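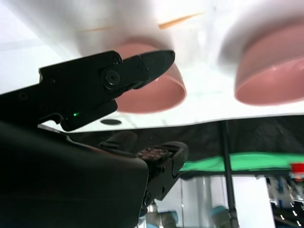 Welche Schalen eignen sich für einen gemeinsamen Tisch, an dem mehrere Leute nacheinander essen und abräumen?

Am besten kleine, glatte Schalen in wenigen Farben, die sich stapeln lassen und ohne Deckel auskommen. Wer nur zwei Formen im Schrank hat, muss beim Einräumen nicht überlegen.

Mit dieser Frage hatten wir es in den letzten Wochen öfter zu tun, deshalb steht das Thema Geschirr diesmal weiter vorn im Rundbrief. Der alte Bestand in der Teeküche bei Sriwong war über Jahre zusammengekommen. Es gab Schüsseln mit Henkel, Schüsseln mit Sprung, einzelne Untertassen ohne Tasse und ein paar Plastikdosen, deren Deckel fehlten. Im April haben wir die Fächer leer geräumt und neu angefangen. Was noch gut war, ging in die Kiste im Flur und war nach zwei Tagen weg.

Geblieben ist eine kurze Liste. Rosa Schalen für alles, was einzeln gegessen wird, und eine lavendelfarbene für das, was in die Mitte kommt. Die Farben waren kein großes Thema. Rosa war bei Femska vorrätig, und auf einem weißen Tisch findet man die Schalen auch dann wieder, wenn Papier und Kartons daneben liegen. Der Betrag lag bei 90 Euro, darin waren auch zwei Lappen und eine Flasche Spülmittel enthalten. Den Beleg heften wir im Ordner unter Küche ab.

Zum Tisch selbst. Die weiße Platte ist unempfindlich gegen Kratzer, aber nicht gegen Farbe. Curry, Karottensuppe und Tomatensauce hinterlassen einen Rand, wenn man sie antrocknen lässt. Gleich nach dem Essen reicht ein feuchter Lappen. Nach einer Nacht braucht man Natron, mit wenig Wasser zu einem Brei verrührt, und 5 Minuten Einwirkzeit. Scheuermilch bitte nicht verwenden, sie macht die Platte stumpf, und dann setzt sich der nächste Fleck erst recht fest. Das haben wir an einer Ecke des alten Tisches im Besprechungsraum gesehen. 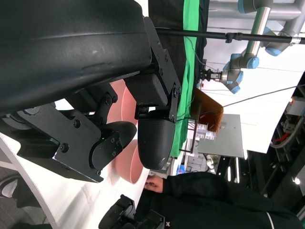

Beim Abräumen hat sich eine einfache Reihenfolge bewährt. Zuerst kommen die Reste aus den Schalen, dann werden die Schalen einzeln zur Spüle getragen, und erst nach dem Spülen wird gestapelt. Ungespült gestapelte Schalen kleben zusammen, und beim Auseinanderziehen ist schon eine heruntergefallen. Wer es eilig hat, stellt sie nebeneinander an den Tischrand und sagt jemandem Bescheid.

In die Spülmaschine dürfen alle Schalen, auch die lavendelfarbene. Das Programm Uno genügt. Es läuft kürzer als das Standardprogramm und verträgt sich besser mit den Farben. Bitte die Schalen schräg einstellen, mit der Öffnung nach unten, sonst bleibt Wasser im Boden stehen und jemand muss am nächsten Morgen alles abtrocknen. Der Reiniger steht links unter der Spüle. Die neue Packung von Plurkine bitte erst öffnen, wenn die alte leer ist.

Für den Schrank gilt: rosa Schalen ins untere Fach, höchstens 4 übereinander. Höhere Stapel passen zwar unter das Brett, kippen aber beim Herausnehmen. Die lavendelfarbene Schale kommt daneben und wird nicht in den Stapel gestellt. Tassen bleiben, wo sie immer waren.

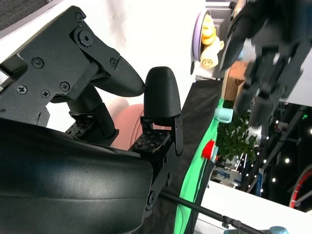
Dann noch etwas zum Befüllen. Eine Schale in der Tischmitte wird gern zu voll gemacht, und Gebäck, das über den Rand ragt, landet früher oder später auf dem Tisch. Lieber weniger hineinlegen und einmal nachfüllen. Gebäck und Obst gehören in getrennte Schalen, wenn beides länger als eine Stunde stehen soll, denn das Gebäck zieht sonst Feuchtigkeit. Für Suppen und Quark eignen sich die rosa Schalen gut. Bis knapp unter den Rand fassen sie 400 Milliliter, als Portion reicht auch weniger.

Es kam die Frage, ob man Schalen mit nach Hause nehmen darf, wenn vom Mittag etwas übrig ist. Lieber nicht. Für Reste gibt es die Gläser mit Schraubdeckel im oberen Fach, die darf jeder mitnehmen und muss sie auch nicht zurückbringen. Neue Gläser nehmen wir gern an, sauber und ohne Etikett.

Wer trotzdem noch eine alte Schüssel von uns zu Hause hat, kann sie behalten. Wir brauchen sie nicht mehr.
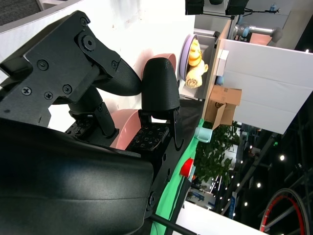

Rosa Schalen und die lavendelfarbene auf dem weißen Tisch.

Offen ist im Moment noch das Besteck. Die Löffel werden weniger, die Gabeln nicht. Wir bestellen im Sommer nach, vermutlich wieder bei Femska, und suchen bis dahin in den Schreibtischschubladen. Bitte schaut auch in euren nach. Gefundene Löffel kommen ohne weitere Meldung in den Besteckkasten.

Die Lappen werden künftig einmal pro Woche gewechselt. Benutzte Lappen hängen am Haken neben dem Fenster, frische liegen in der zweiten Schublade. Für den Boden gibt es eigene Tücher, die grauen, und die bleiben im Eimer.

Fragen und Wünsche zur Küche bitte auf den Zettel an der Schranktür schreiben.

Stand: 23. April 2019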